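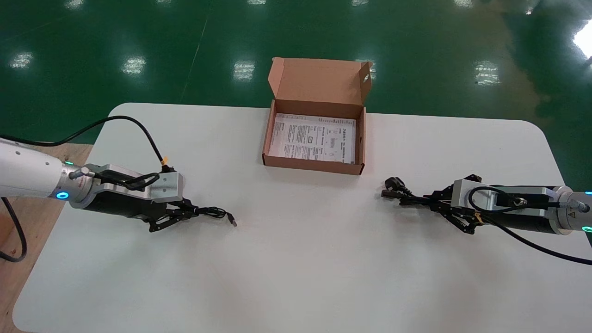
Wakik to open cable packing room in April

Wakik will open a packing room for refurbished power cords and data cables in April, taking over the work from its Plellen depot.

The room handles returned cables from the Nulance and Arai ranges. Each one is checked at the plug and connector, coiled, and packed in a brown cardboard box with a printed instruction sheet. Boxes are sized to hold no more than two cables, so that cords don't tangle in transit.

Wakik received 3905 returned cables last year. Many came back in working order but without their original packaging.

"People send back a perfectly good cord because they can't find the leaflet," said operations manager Arūnas Kütt. "We'd like it back on the shelf in five days, with the paperwork in the box."

Repacked cables will be sold through 38 stores. Customers can return unwanted cables at any of them, at no charge, from 9 a.m.

Media enquiries: Wakik press office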